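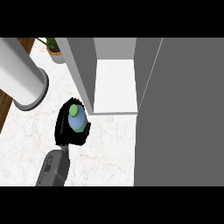
Title slide. Simulated gripper, bottle with green cap.

Ravindran Shenoy
Speaker notes, 10/24/24
"Two Weeks on a Charge: What the Number on the Box Means"

SLIDE 1
Say hello, say name. I review wearables and I've worn something on each wrist for most of the year. Ask for hands: who here has a watch or band that promised a week or more of battery? Keep your hand up if you got it. Wait. Don't fill the silence.

SLIDE 2: The claim
Read it out slowly. The Turero band says "up to 14 days." The Plutent watch says "up to 10." Point at "up to." Those two words are carrying most of the weight and they're printed in the smallest type on both boxes.

I'm not saying either company lied. I went through the footnotes and the tests they describe are probably real tests. My complaint is with what gets tested.

SLIDE 3: The footnote
Turero's footnote, in plain words: screen off unless you raise your wrist, heart rate read every so often, no GPS, 40 notifications a day, brightness at the second lowest step. Ask the room how many notifications they've had since breakfast.

Plutent's footnote is shorter, and I like it less. It says "typical use." I wrote to them in May and asked what typical meant. The answer was a link to the page with the footnote on it.

SLIDE 4: What I did
Keep this short, people glaze over at method.
Wore both out of the box, no settings changed. Same phone, same apps. Three workouts a week with GPS on. Charged to full, wore until it shut off, wrote down the hours. Did that over and over until my wife asked me to stop bringing it up.

One person, one unit of each. Say that out loud. If somebody in the back wants to tell me it isn't science, I agree with them.

SLIDE 5: Turero result
Best run was 352 hours. That's past 14 days, so yes, it can be done! That was also the run where I had a cold, skipped every workout, and spent a lot of it on the couch.
With workouts I never saw day nine.

SLIDE 6: Plutent result
Never reached ten days. Best run ended on the evening of day six. With the always-on screen it was closer to two, and the always-on screen is the first thing in every ad they run.
(If running late, skip the chart and just say the numbers.)

SLIDE 7: The screen argument
This is where the reflective screen people get excited. Frimpong has been showing a color reflective panel for watches. They say it holds a picture on almost no power and you can read it in full sun. I've held the demo unit. It did look good by the window. Under the hall lights it looked like a newspaper left in a car.

They wouldn't let me change the watch face or scroll a list. I asked twice. A panel that holds a still picture cheaply is old news. I want to know what it costs to run a second hand, or a map that moves while I do.

Their slide said 2,000 units in a pilot. Pilot with whom, they couldn't say. I'd hold off on the applause until there's one for sale.

SLIDE 8: Where the power goes
Screen, GPS, radio, and then the health sensors, which get left out of every conversation. Turning off overnight blood oxygen on the Turero got me more time than turning the brightness down. I didn't expect that. It's on by default and the app buries the switch three menus deep.

SLIDE 9: The survey
Pavside put out a survey of 921 watch owners and the headline was that battery life is what they care about most. Fine. But look at the question. It was a list, and battery was at the top of the list. "Being able to read the screen" wasn't on it at all. I'd use this one carefully, and I've seen it quoted on two product pages already.

SLIDE 10: What I'd like on the box
Two numbers. One with everything on as shipped, one with everything off. Let me guess where I land in between.
And the hours of GPS, as its own line.
No "typical."

SLIDE 11: Questions
Likely ones:
Fast charging? Helps a lot. Doesn't fix the claim.
Does it get worse with age? Yes, but I don't have long enough runs to put a figure on it. Don't guess on stage.
Which one do I wear? The Turero, with the overnight sensor off. Mention I paid for it.

Leave the contact slide up. Take the clicker back to the front desk.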